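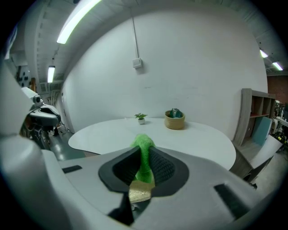 Runder Tisch Saro, weiß: Erfahrung nach 5 Monaten

Gesucht war ein Tisch für den Gemeinschaftsraum, an dem man kurz etwas ablegen, sortieren oder einen Kaffee trinken kann. Geworden ist es der Saro von Grondov in Weiß, für 300 Euro ohne Lieferung.

Der Aufbau ging zu zweit ohne Probleme. Ivana Henríquez hat die Platte gehalten, ich habe geschraubt, nach 22 Minuten stand er. Die Anleitung besteht nur aus Zeichnungen, Schritt 4 musste ich zweimal ansehen.

Auf der weißen Platte sieht man jeden Krümel und jeden Kaffeerand. Mit einem feuchten Tuch geht das meiste weg, bei Kugelschreiber muss man länger reiben. Kratzer habe ich bisher keine gefunden. Vor der weißen Wand wirkt der Tisch zurückhaltend, deshalb stehen eine kleine Grünpflanze im weißen Töpfchen und ein geflochtener Korb darauf – der Korb ist praktisch für Kleinkram, der sonst überall herumliegt.

Weniger gut: Wer sich am Rand stark aufstützt, merkt ein leichtes Nachgeben. Die Schrauben habe ich im Juni einmal nachgezogen, seitdem ist es besser. Filzgleiter lagen nicht bei.

Telma Mansilla hätte lieber das größere Modell für 700 Euro genommen. Für unseren Raum wäre mir das zu wuchtig gewesen.

Vier von fünf Sternen, ein Stern Abzug für die Schrauben und die fehlenden Gleiter.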